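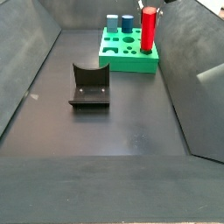

The green board in the gray bin at the Lusier workshop, with the red peg in the gripper.

Members of the Lusier shared workshop have put together a bench cell for peg-and-hole work, with a robot gripper operating inside a gray, slope-sided bin. The build was shown to other members in February and is now open for bookings.

The project was started by Farah Subramaniam and Thịnh Cù, who rent adjoining benches at the workshop. Subramaniam handled the mounting and wiring. Cù wrote the control software, which runs to 2,167 lines and is kept on the workshop's shared drive.

The task is a common one for small arms. The gripper picks up a peg, carries it over a board cut with holes of different shapes, and lowers it. The board is bright green, with round, square, star and arch openings among others. The loose parts include a tall red cylinder, a shorter dark blue one, a pale blue block and a black piece with a curved cutout.

"The tall one is the hardest to hold straight," Subramaniam said. "If you grip it near the top, a small error in the wrist is a big error at the bottom end."

To limit that error, the program lowers the peg in short steps and checks the load on the arm after each one. If the load passes a set limit, the arm backs up 2 millimeters, shifts sideways and tries again. It makes up to 40 attempts before it stops and waits for an operator. 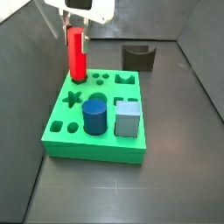
The gripper holds the red cylinder with its lower end in the square opening at a back corner of the board.

Cù said a round peg in a square opening is a useful trial for the search routine. The contact points differ from those in a matched hole, and the load readings are easier to tell apart.

The sloped walls keep dropped parts within reach of the arm. An earlier version used a flat tray, and pieces rolled off the bench. The sides of the bin do reflect the overhead lights, and Cù said the vision code has to ignore bright patches on the walls and floor. A matte liner is planned.

Erlinda Abella, who schedules the workshop's equipment, said the cell can be booked in two-hour blocks. Users must complete a short safety session first, and only one person may run the arm at a time. The stop button is on the left side of the bench.

The pair's next job is a second set of fingers with softer pads, to be tested on the same board. Drawings for the bench mount are available at the front desk.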